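Abb. 1: Schwarzer Kunststoffhalter mit flacher Ablage und geripptem Abschnitt

Einführung in die Produktgestaltung
Skript zu Einheit 6: Spritzgussgerechtes Konstruieren 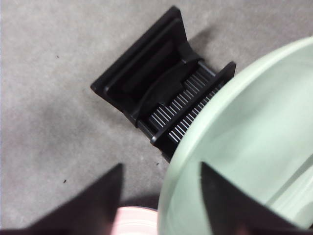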